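The Gumitz entry was due on Sunday, and the rulebook allowed 17 grams of crush force before a cup was scored as damaged. The club had met that limit only on paper.

The author of the grip table, who was also its only reader, began at 4 p.m. with the jaws open.

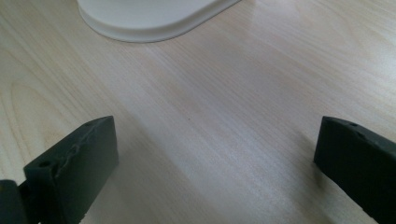

Open position, before contact.

The Wirolel firmware reported zero load. It had reported zero load in May as well, with a cup folded flat between the fingers, so the figure was noted and not trusted.

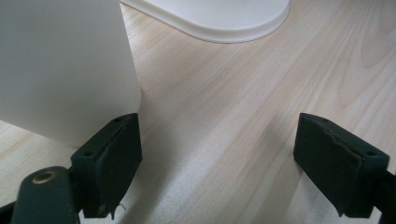 Wear was the second variable. The Cheng manual gave a pad life of 20 hours and defined the end of it as "loss of face." By that standard the ragged edge on the left pad, with its wisp of pale fiber, was a matter of interpretation. The author wrote "serviceable" and underlined it.

Stacking came next – one cup at a time, both hands on the tools.

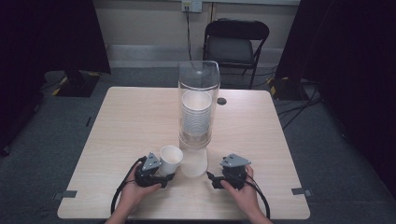

Left tool loaded, right tool empty.

Gosolix, the rival club, was said to finish a column in 13 minutes. No one had seen it done.

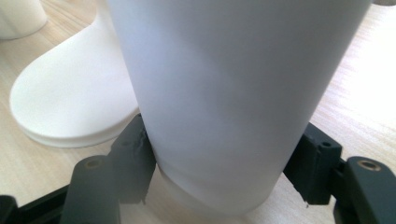 A grip table has one column for height and one for regret, though the second is headed "Remarks." Rows 1 to 5 recorded crushed rims. Row 6 put the jaws low on the body, close to the bottom band, and the Remarks cell stayed blank. The author saved the file and started row 7.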